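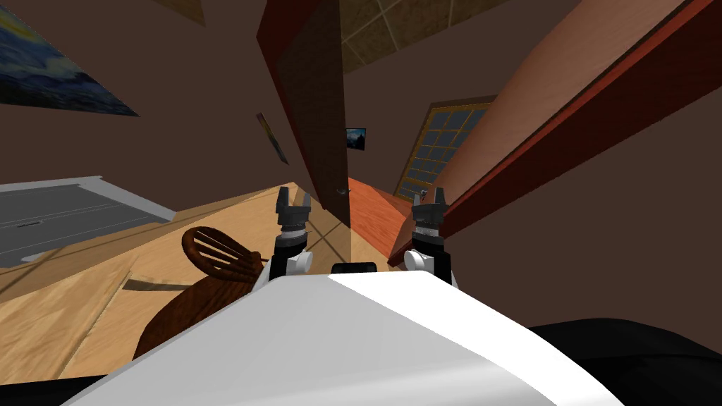
Wooden Floors

Last updated: March
Reading time: 2 minutes

A plank floor is one of the oldest floors people still walk on, and one of the loveliest! Boards are laid side by side over joists, with long seams between them. Tuhumury house, built in 1691, keeps its first oak boards (some are 19 inches wide!).

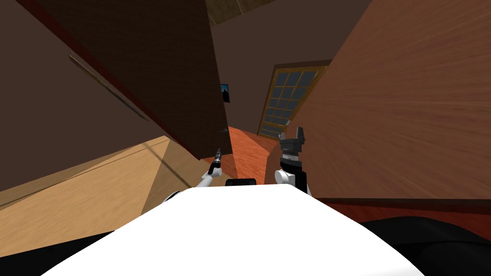

Care

Sweep often, mop seldom. Wood swells in damp summers and shrinks in winter, so small gaps come and go.

Comments

Njoroge Ndung'u: Ours creak wonderfully.

Plellard: Does pine count?

Allanari: Yes, and it smells great!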